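Ulldale Unit Complex, home security inspection
Unit 9, ground floor
Inspected by Bohdana Horobets. Tenant present: Bohdana Zakharchenko.
Month: July. Start 2.15 pm.

Ratings used: OK, Attention, Fail. Items marked Fail need a work order before the next inspection.

1. Front door, solid core, no damage to leaf or frame
OK. Small dent near the kick plate, old, painted over.

2. Front door deadbolt throws fully
Attention. Bolt stops short unless the door is pulled towards you. Strike plate needs to come out and be refitted a few millimetres lower. Tenant has been leaving it on the latch at night, and was told to use the bolt in the meantime even if it takes two goes.

3. Door viewer fitted and clear
OK.

4. Hinge screws, minimum length 50 mm into stud
Fail. Top hinge has two short screws and one missing. Middle and bottom hinges are fine. Replace all three at the top, same gauge.

5. Security screen door, triple lock
OK. Tkachenko lock, keyed alike with the back. Cylinder a bit dry. Graphite only, no oil.

6. Spare keys accounted for
Attention. Three keys issued, two sighted. Tenant thinks the third is with a relative interstate. To confirm by email. If it can't be found, rekey both screen doors at the tenant's cost as per the lease.

7. Kitchen window, keyed lock
OK. Key was hanging on a hook beside the window, within reach if the glass was broken. Moved to the drawer under the microwave while I was there.

8. Bathroom louvres
Fail. Bottom two blades slide out by hand from outside. Fix with blade clips or glue. Clips preferred so the blades can still be changed. Same fault was found in this row of units last winter and I'd assumed it had been done for all of them.

9. Main bedroom window
OK. Sash lock and a restrictor, both working. Restrictor stops the sash at 100 mm, within our limit. Bed is against the opposite wall. Nothing of value in view from the path with the blind down.

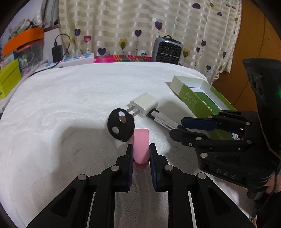

Unit 9: white plush blanket and small pink item.

10. Second bedroom window
Attention. Restrictor is there but one screw is loose in the timber. Plug and refit. Flyscreen torn at the lower left corner, not a security item but put it on the same job.

11. Sliding door to courtyard, lock and anti-lift block
Fail. Lock is OK. No anti-lift block in the top track and the panel can be raised clear of the bottom rail. Fit block. A length of dowel in the bottom track will do until the work order comes through, though it does nothing to stop lifting, so it is a stopgap only.

12. Courtyard gate
Attention. Padbolt is fine, padlock is a cheap one and rusted. Tenant to supply a new one with a 50 mm body. Wheelie bins were against the fence and make an easy step over. Asked for them to go on the other side of the tap.

13. Sensor light, front
OK. Premow unit, comes on at the letterbox and stays on 58 seconds. Our sheet asks for 55 or better.

14. Sensor light, courtyard
Fail. Does not come on. Globe swapped with a known good one, still nothing. Electrician.

15. Alarm panel
OK. Flarkel panel, tested on both entry zones. Backup battery holding. Tenant knows how to change the code and was asked to do so, as it was still on the one set at move-in.

16. Smoke alarms
OK. Hallway and main bedroom both tested with the button. Recorded here only because I was on the ladder. The annual service is booked separately.

17. Shrubs and sight lines
Attention. Lilly pilly by the second bedroom is above sill height. Gardener to cut back to below the sill.

Comments
Four Fails: items 4, 8, 11 and 14. Items 4 and 11 should go to the same tradesperson and can be done in one visit. Item 8 to be checked across the whole row before anyone orders clips.

Tenant asked about a camera for the front. Allowed if it points at her own door and path and does not take in the shared driveway. Request to come in writing.

Signed off: B. Horobets
Finish 3.05 pm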